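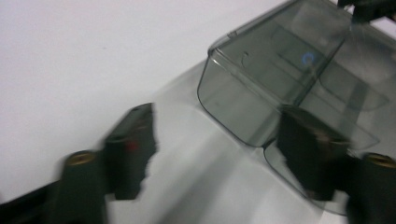
April 26, 2019

Up at 5:40, no alarm. Rain on the skylight. Lay there doing sums, which is never a good sign, then gave up and made coffee in the dark so as not to wake Nathalie. She was awake anyway. She came down in my sweater and read me her horoscope off her phone and went back up.

The sums: the choir owes Prollex 1586 for the hall, first half due Monday. We have 816. Have been over it four times and it stays 816. Grigoris says the spring tickets will cover it. Grigoris always says that, he said it in January too, and then I was the one on the phone to the bank.

Didn't write yesterday. Too tired. Catching up a bit here.

Thursday – rehearsal, the long one. Cold hall again. Altos good, tenors asleep. We ran the Estonian piece twice, the one Jõgi put out in that little gray edition with the terrible page turns. Ojārs keeps correcting everybody's vowels and he isn't even Estonian, he's from Riga, but his grandmother was or his aunt, the story moves around. His õ is better than mine, I'll give him that. Mine sounds like being punched. Teodora laughed so hard at the second verse she had to go stand in the corridor, and then of course I was gone too, and Grigoris put his pencil down and just waited. Forty-five years old and being waited at.

It did come together at the end though. The last page, where the basses drop under everyone and stay there. Got the shivers. Wanted to go again right away but Hiyori had her coat on, her bus is the 9:49 and there isn't another one.

Back to today. Work till one, half day. Nothing to say about work. Printer, emails, the Meltari people want the whole translation by Wednesday instead of Friday and nobody asked me if I have a Wednesday. Said yes. Why do I say yes. I said it in such a cheerful voice too.

Walked home the river way even with the rain. Everything is so green all of a sudden, that wet yellowy green that only lasts a week. Chestnuts nearly out. A man was fishing under the bridge with a radio going, some soccer game, and he nodded at me like we knew each other. Maybe we do. Shoes soaked through. They were the good ones.

Lunch – egg on toast, standing up.

Called Mom at two. Knee is better, the neighbor isn't. She means the feud is worse. The hedge again. She has written him a letter and wanted to read it to me and it was honestly a good letter, cold as anything, until the last line where she tells him he can keep the ladder. I said take out the ladder. She said the ladder was the whole point. Forty minutes. She asked if I am still singing "with those people." Yes Mom.

Then she asked about the summer and I didn't have an answer. Need to talk to Nathalie about that. We keep almost talking about it. She wants the lake, I want to be somewhere with a train station, and either way it's money. Maybe a week each? Sounds sad when I write it down. Ask her on Sunday when we're both fed.

Slept an hour on the couch by accident. Woke up with the pattern of the cushion in my face and Teodora on the phone, wanting to know if the black skirts have to be long or only "longish." Told her long. She said hers is longish. Fine.

She also had gossip. The Platine is up for sale, the whole building, cafe and upstairs too. We had our first concert party there, the one where Ojārs sang on the stairs and the owner cried. Felt sadder than I expected. I haven't been in there since last fall so I have no right. Want to go once more before it turns into phones or eyebrows. Teodora says next week, just the three of us with Hiyori. Put it in the calender. Actual pen.

Dinner with Nathalie, lentils, the last of the good bread. She'd had a bad day and didn't want to tell it so I told her about the ladder and she put her fork down and said your mother is right, the ladder IS the point. They'd gang up on me if they lived closer.

Afterward she did her Greek homework and I tried my part at the table, quietly, with the pitch app. Bar 30 still wrong. I go up where it goes down, every single time, my throat has just decided. Sang it slow ten times. Wrote DOWN over the bar in red, then under it too. She looked up and sang it back to me perfectly without even trying, from hearing me get it wrong. Could have thrown the lentils at her.

Found the old program from 1695 Street while I was hunting for the pencil – the church concert, the one with no heating. My name spelled wrong, Grigoris Stergiou spelled wrong too, in a different way on each page. Kept it. Stuck it in the back of this book.

Things for tomorrow, before I forget
skirt to the cleaners, before noon, they close
ring Grigoris about Monday, be firm, don't let him do the voice
reply to Hiyori about the ride
first ten pages of Meltari at least
birthday card for Dad, and a stamp, have envelopes
newspaper in the shoes
bread

It's past eleven. Rain has stoped. Somebody in the street is laughing and laughing, a woman, I can't make out the other voice. N. is asleep with the lamp on and the dictionary on her chest. Still have bar 30 going around in my head, and it's the wrong version.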